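Neues aus der Lichtwerkstatt

25.03.2018

Liebe Leserinnen und Leser,

wer uns schon länger kennt, weiß, dass wir beim Thema Arbeitsplatzbeleuchtung gern ins Erzählen kommen, und so wird es auch diesmal sein. Holen Sie sich also ruhig erst einen Kaffee. Es geht um Unterschrankleuchten, genauer gesagt um die neue Reihe Ormont, die wir seit dem Herbst in unserer Ausstellung in Drarnon hängen haben und von der wir inzwischen so viel halten, dass wir sie fest ins Programm nehmen.

Viele von Ihnen kommen mit einem ganz ähnlichen Wunsch zu uns: Die Deckenleuchte ist gut, der Raum ist hell, und trotzdem steht man sich am Arbeitstisch selbst im Licht. Das liegt daran, dass die Decke von hinten leuchtet und der eigene Oberkörper den Schatten nach vorne wirft, genau dorthin, wo man schneiden, schreiben oder löten möchte. Eine stärkere Deckenleuchte hilft da wenig, der Schatten wird nur kräftiger. Was hilft, ist eine zweite Lichtquelle zwischen Augen und Arbeitsfläche, möglichst weit vorne unter dem Hängeschrank oder dem Regalboden. Und ja, wirklich vorne! Die meisten Leuchten, die wir bei Hausbesuchen sehen, sitzen ganz hinten an der Wand, strahlen dort die Fliesen an und lassen die vordere Hälfte der Platte im Halbdunkel.

Die Ormont ist ein schlankes Aluminiumprofil mit eingelegter opaler Abdeckung. Das klingt nach nichts Besonderem, und auf den ersten Blick sieht sie auch so aus. Der Unterschied steckt in der Abdeckung, die so tief sitzt, dass man die einzelnen Leuchtpunkte weder direkt noch als Spiegelung in einer glänzenden Arbeitsplatte erkennt. Wer einmal eine Perlenkette aus kleinen Lichtpunkten auf seinem polierten Granit hatte, der weiß, wovon wir sprechen. Zum Reinigen lässt sich die Abdeckung ohne Werkzeug herausnehmen, mit lauwarmem Wasser und einem Tropfen Spülmittel abwischen und wieder einclipsen. Bitte keinen Glasreiniger verwenden, der macht das Material mit der Zeit matt.

Oft werden wir gefragt, welche Helligkeit man denn nun brauche. Darauf gibt es leider keine Antwort, die für alle passt, denn eine helle Platte vor hellen Fliesen wirft viel mehr Licht zurück als eine dunkle aus Schiefer. Bei weißen Oberflächen raten wir fast immer zu der schwächeren Ausführung — die stärkere blendet dort schnell und macht auf Dauer müde. Bei dunklen Platten darf es ruhig die stärkere sein, am besten mit Dimmer.
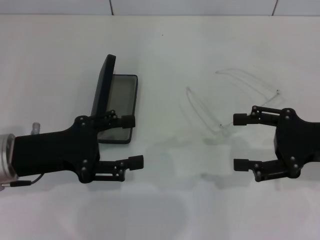
Eine Leserin aus Drarnon schrieb uns dazu, sie habe sich beim Umbau ihrer Werkstatt zunächst für die hellste Leuchte entschieden, die sie bekommen konnte, und nach einem Monat einen Dimmer nachgerüstet. Seitdem stehe der Regler fast immer knapp über der Mitte, nur für feine Arbeiten drehe sie ihn auf. Sie würde beim nächsten Mal lieber gleich den Dimmer einplanen und dafür an der Leuchte sparen. Außerdem solle man, so meint sie, den Schalter bloß nicht hinter den Geräten verstecken, man ärgere sich jeden Morgen darüber.

Dem können wir uns nur anschließen, vor allem der Sache mit dem Schalter! Für die Ormont gibt es passend den kleinen Drehdimmer Gito, der seitlich am Schrank oder auf der Rückwand sitzen kann und sich auch mit feuchten Fingern noch gut greifen lässt. Er merkt sich die letzte Einstellung, sodass man abends beim Einschalten nicht jedes Mal von voller Helligkeit überrascht wird. Wir haben ihn in Weiß und in Anthrazit am Lager.

Ein Wort noch zur Lichtfarbe, weil wir dazu immer wieder lange Gespräche an der Theke führen (und sie gern führen). Die Ormont liefern wir in der Grundausführung mit 2800 Kelvin, also warmweiß. In der Küche passt das wunderbar, auch weil es meist schon zu den übrigen Lampen im Haus passt. In der Werkstatt oder am Basteltisch empfinden viele Kunden ein neutraleres Weiß als angenehmer, besonders wenn dort tagsüber gearbeitet wird und sich Tageslicht und Kunstlicht mischen. Diese Variante bestellen wir Ihnen ohne Aufpreis. Bitte mischen Sie die beiden nur nicht unter demselben Schrank — das sieht man sofort, und man sieht es dann immer.

Zur Montage: Zwei Halteklammern anschrauben, Profil einrasten, Stecker verbinden. Die Zuleitung ist 2 Meter lang, und wer mehrere Profile hintereinander setzt, kann bis zu 3 davon an einem Netzteil betreiben. Alles, was an den festen Hausanschluss geht, gehört selbstverständlich in die Hände eines Elektrofachbetriebs. Wir nennen Ihnen gern einen aus Ihrer Nähe.

Wer bis Ende August bestellt, bekommt auf Profile der Reihe Ormont 20 Prozent Nachlass, auch auf Sonderlängen. Der Dimmer ist davon ausgenommen, den haben wir ohnehin schon knapp kalkuliert. Bringen Sie am besten die Maße Ihres Schranks mit und, falls möglich, ein Reststück der Arbeitsplatte, dann halten wir es gemeinsam unter die Musterleuchte.

Im nächsten Rundbrief stellen wir Ihnen die Pendelleuchte Vishwakarma vor, auf die einige von Ihnen schon seit dem Winter warten. Die ersten Stücke sind unterwegs.

Herzliche Grüße aus Drarnon
Ihre Lichtwerkstatt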